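Slide 4. The night it kept squeezing

OK so this is the bit I promised Tania I'd tell properly (hi Tania).

We'd left the little arm running the grocery sort on its own. 900 grasps overnight, that was the plan, and I went home feeling pretty smug! Came in at 7 and it was frozen over the bag with its jaws clamped on nothing, and the gripper motor was too hot to touch. I know because I touched it. Don't do that.

[pause, let them laugh]

Logs: grasp 2669 since we'd built it, so not a new arm. The jaws closed, missed, and the code just kept asking for more grip. No timeout. I'd written a check for "did I get it" and never wrote one for "how long have I been trying." Valter found it in two minutes, which hurt.

What we changed:
- torque limit on the jaws, way lower than I'd had it
- temperature read every cycle, stop and relax if it climbs
- a power cutoff Maxine can reach without leaning over the arm

Next slide, leave it up while I talk about the bins.

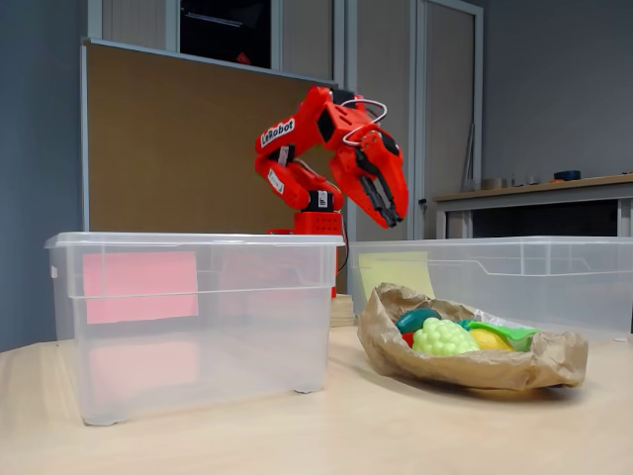
Slide 5: the sorting setup, two bins and a bag of toy produce

Grapes are the worst, by the way. Bumpy, and my grasp check hates them. If anyone asks about the bigger arm at Grestham, same fix went in there, Anahera has the details. Then on to slide 6, and drink some water.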